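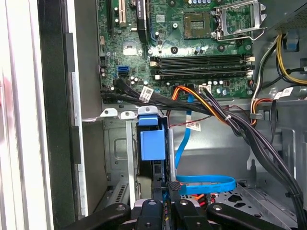 A reader of the first draft wrote back that no parts list copied from a sales sheet should ever be trusted, and that the only inventory worth having is one made with the side panel off. Fair enough. The Solano list was redone on that basis, and this README replaces the old one.

Solano Tower Inventory, read me first

What it is
A parts and condition list for used desktop towers that came to the Hanbridge workshop for stripping. 393 rows, one row per part or cable. Plain CSV, comma separated, one header line.

What it claims to be
The earlier version called itself "complete." I would not use that word. It is a list of what was found with the case open, plus a few columns somebody filled in later from memory. Those columns are marked, and you should read them with suspicion.

Columns
tower_id: our number, written on tape on the case.
part: everyday name (memory slot, drive cage, data cable).
state: present, empty, unplugged, damaged.
color: mostly for cables.
label: yes or no. Yes means there is a sticker. It does not mean anyone checked what the sticker says.
tested: blank in 76 rows. Blank means not tested. It does not mean fine.

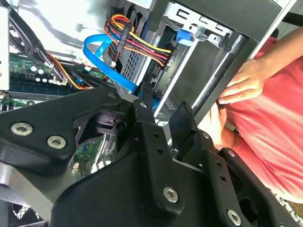

Cables are the weakest part of the list. The color column looks useful and people keep sorting by it, but color tells you very little about what a cable does. Blue data cables and orange data cables both turn up, and I have seen no evidence that the color was ever used to mean anything. Follow the cable to both ends and write down the ends. 57 rows have only one end filled in because the other end was under something and the person writing gave up.

Power leads are worse. "Yellow and black, goes to drive" was accepted as an entry in September and should not have been.

Empty sockets
A processor socket with its plate open is entered as empty, state only. Do not enter it as "good." Bent contacts are hard to see from above and the Magyar list, which we merged in, called every empty socket good. I set all 70 of those rows back to unknown. If you prefer the optimistic version, it is in the old file.

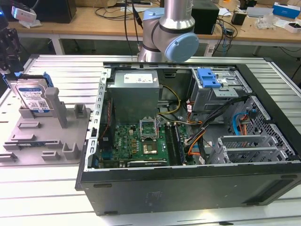
Drives get their own row once they are out of the tower, under the same tower_id. The caddy stays with the drive in our list. Balside counted caddies separately, so the totals will not match theirs and there is no point trying to make them.

Known problems
Memory slots are sometimes one row per slot and sometimes one row per board.
"Heatsink" covers both the big one and the small one.
No prices. Please stop asking for prices.

Use
Free to copy and correct. Open the case before you correct a row. Changes made from a model number alone will be put back.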